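Mokmont Pinball Hall
Pre-season inspection checklist, with comments
Walk-through: 28 March 2020
Checked by: Jean Urquhart (machines), Takeshi Hirano (electrical), Gillespie Moffat (building)
Comments typed up by Jean

Marks used: OK / FIX (before we open in May) / WATCH (fine for now, look again mid-season)

Last year's list was a page and a half and mostly said "fine." I have let myself go a bit this time, partly for Kinga Fülöp, who takes over the machine side next winter and asked for the reasoning to be written down, and partly because I love this job and it's a pleasure to write about it. Skip to the FIX items if you're in a hurry.

1. ENTRANCE AND WALKWAYS

1.1 Front doors open fully, closer adjusted – OK
Gillespie slowed the closer down and it no longer swats people from behind. Wonderful!

1.2 Door mat flat, edges stuck – FIX
Back left corner has curled again. Tape won't hold on that floor, we've tried. New mat, please, with the heavy rubber border.

1.3 Aisle between back-to-back rows clear for a wheelchair – OK
Checked with a real chair, going both ways, and turned it at the end of the row. The change machine used to make this tight. Moving it next to the desk was the best thing we did all last year.

1.4 Cables crossing walkways – OK
There are none. Every game is now fed from the wall or from the floor box under its own row.

1.5 Step up to the back room marked – WATCH
The yellow strip is scuffed but visible. I would like it redone in a grippier tape when someone is buying tape anyway.

1.6 Stools – FIX
One of the tall stools at the scoring table rocks, and it is the leg, so shimming won't help. It's in the shed with a note on it. Please don't rescue it.

2. FIRE AND EXITS

2.1 Exit signs lit with power off at the main – OK
2.2 Rear exit opens with one push – OK
Tried it with a full tray of sodas in one hand. Takeshi's idea, and a very good test.

2.3 Extinguishers in date, pins in, on their hooks – FIX
The one by the workshop door was standing on the floor behind the broom. It is in date. Hook needs a longer screw into the stud.

2.4 Nothing stacked against the panel – OK
A clean floor! In March! I took a moment to admire it.

2.5 Opening briefing includes where the main switch is – WATCH
Alistair Skinner runs the briefing this year. Alistair, please walk people to the switch and have them put a hand on it. Pointing across the room doesn't stick.

3. GAMES: OUTSIDES

3.1 Leg bolts tight, all machines – OK
All snug. The Bediron needed nearly a full turn at the front left, so somebody has been leaning on it with real love.

3.2 Leg levelers, lock nuts down – OK

3.3 Playfield glass: chips, cracks, sharp edges – FIX
Likero has a chip at the bottom right corner, under the lockdown bar where players can't touch it. Whoever lifts the glass can, though. It has to be replaced, and until then it comes out with gloves on. I've put a card inside the coin door saying so.

3.4 Backbox bolted, not just latched – OK
Kinga, this is the one I'd like you to check with your own hands every single time. A backbox is heavy and the latch is only there to hold it while you get the bolts in. If you ever find a game with the bolts missing, turn it off and put the stool chain around it, then go look for bolts.

3.5 Side rails, no lifted edges – WATCH
Small lift on the Kerr, player's right. Pressed down and holding.

3.6 Coin doors close and lock – OK
3.7 Plunger rods straight, tips on – OK
New tips all along the back row, and they feel so good. Go pull one.

4. GAMES: POWER

4.1 Three-prong plugs on every machine, ground pin intact – OK
4.2 Cords free of cuts, strain relief tight where the cord enters the cabinet – FIX
Kerr again. The clamp had let go and the cord slid in and out freely. Takeshi has it unplugged with the plug bagged. Parts are here, it's a short job.

4.3 Ground continuity, plug to side rail and to lockdown bar – OK
Meter readings are in Takeshi's notebook. He did each one twice and was cheerful throughout.

4.4 Correct fuse in every holder – OK
Pulled each one and read it against the label in the cabinet. Please keep doing it this way. A wrong fuse looks exactly like a right fuse until you have it in your fingers.

4.5 Interlock switch at the coin door cuts the high voltage – FIX on one, OK on the rest
Bediron's switch stays closed with the door open. Game stays off until it's swapped. I know it's everyone's favorite. It's mine too.

4.6 Coils: smell, color of the wrapper, plunger moves freely – OK
I do enjoy this one. Game off and unplugged, lift the playfield, push each plunger in by hand and let the spring bring it back. You get to know a machine that way better than you do by playing it. A browned wrapper means the coil has been on for too long, and the cause is nearly always a switch somewhere upstream.

4.7 Audit counters written down – OK
Bediron 2,564 plays since the last rebuild, Likero 1,952. Both are due for rubber and a flipper look-over before summer.

5. WORKSHOP

5.1 Bench lamp, magnifier, outlet strip with its own switch – OK
The new lamp is a joy. I can read resistor bands again.

5.2 Soldering station: stand steady, sponge tray, fan vents outdoors – OK
Fan pulls well. Hold a strip of tissue at the hood and watch it go.

5.3 Eye protection on the hook by the bench – FIX
The hook is there. Order 4 pairs, including one that goes over glasses.

5.4 Small electrical parts kept off bare bench tops, in something with a rim – OK
Loose parts roll, and then they end up under a foot or inside a cabinet. Shallow bins are my favorite thing for coils, leads and little boards: you see everything at once and nothing wanders off.
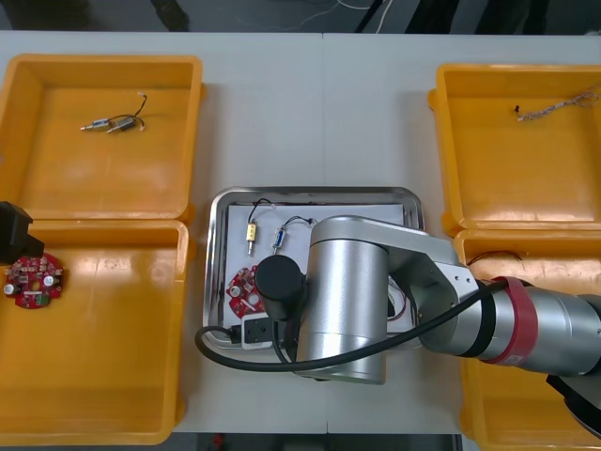 Open bins with small electronic parts, and a metal tray between them

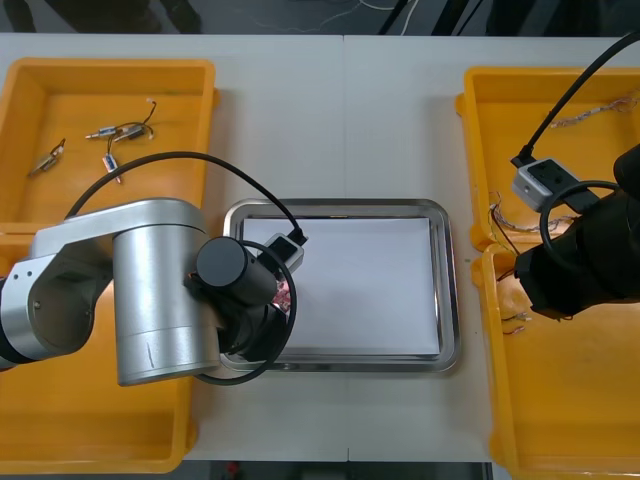 5.5 Used parts kept apart from new – WATCH
Better than last year, but I still found a tired switch sitting among the good ones. If you pull something and you aren't sure about it, tag it with the game and the word "pulled." That's enough for the next person to decide.

5.6 Capacitors discharged before a board goes on the shelf – OK
Takeshi wrote up the procedure and taped it inside the cupboard door. Read it through before your first board, then have him stand next to you while you do it. He's a great teacher and he'll be pleased to be asked.

5.7 Cleaners and solvents in the metal cabinet, lids on, labeled – FIX
There's a spray bottle with no label at all. It smells like glass cleaner to me, but smelling it is no way to find out. Out it goes. Gillespie has a roll of labels for the next one.

5.8 First aid kit complete – FIX
Out of small bandages and burn gel. Everything else is there.

5.9 Lifting – WATCH
No machine moves with fewer than 3 people, and the legs come off with the cabinet resting on the cart, never on somebody's knee. We did have a knee last fall.

6. SNACK CORNER

6.1 Fridge cold enough, door seal clean – OK
6.2 Kettle cord short and away from the sink – OK
6.3 Drinks shelf away from games – FIX
The little shelf beside Likero has crept back. People put cups on it, and from the shelf it is a very short trip to the glass. I've taken it down and would like the holes filled so it can't return. Cup holders on the pillar are lovely and nearly always empty, so let's hang a sign over them.

7. NOISE AND LIGHT

7.1 Volume set so the desk can be heard from the back row – OK
Gillespie called out scores from the desk while every game ran in attract mode. Very entertaining.

7.2 Strobe effects turned down in settings, notice at the door – WATCH
Settings are right. The notice has faded and should be reprinted larger.

7.3 Aisle lighting – OK
Dim enough for the games to glow, bright enough to find your shoes.

FIX LIST, WHO HAS WHAT

Gillespie: door mat, extinguisher hook, shelf holes by Likero, unlabeled bottle, rocking stool to the dump
Takeshi: Kerr cord clamp, Bediron interlock switch
Jean: Likero glass, eye protection, first aid refill
Kinga: shadowing Takeshi on the interlock, then doing the rubber on Bediron with me

Initial each line on the copy at the desk when it's done. If a part doesn't arrive, leave the machine off and write that down too.

COMMENTS ADDED LATER

Alistair: Briefing sheet updated, main switch is now the first stop on the walk. Can we add the water shutoff to section 2 next year?
Jean: Yes! Adding it now.

Kinga: On 4.6, do you push the pop bumper coils by hand as well, or only the flippers and slings?
Jean: All of them. For the pops, press the ring down evenly with fingers on both sides so the rod doesn't bind.

Takeshi: Kerr clamp done, ground rechecked after. Interlock switch is on order.

Gillespie: Stool is gone. The mat I found comes only in gray or maroon. Going with maroon unless I hear otherwise by the time I order.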